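# Washing up without a dishwasher

Wash in order of grease, cleanest first. Cups and small bowls go in before anything that held meat or oil.
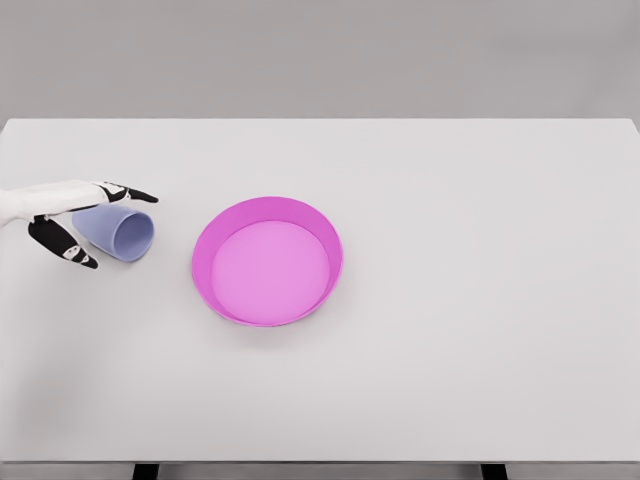

One reader in Utthorpe does it the other way around and starts with the pans, on the grounds that they are the part she dreads. That works if you change the water afterward.

1. Scrape plates into the trash. Don't rinse them yet.
2. Fill the sink a third full with hot water and add a short squirt of soap.
3. Wash glasses and cups, then bowls, then plates, then silverware.
4. Drain and refill. Do the pans last.
5. Rinse under a thin stream and stand everything on the rack - cups upside down, plates on edge.

For burnt-on food, cover the bottom of the pan with water, add a spoonful of baking soda and leave it overnight. Skip this on bare aluminum, which turns dark.

I use the Tollthorpe brush, 99 cents at the hardware store in Wemen. Replace it when the bristles splay. Sponges go sooner - mine gets changed every Thursday.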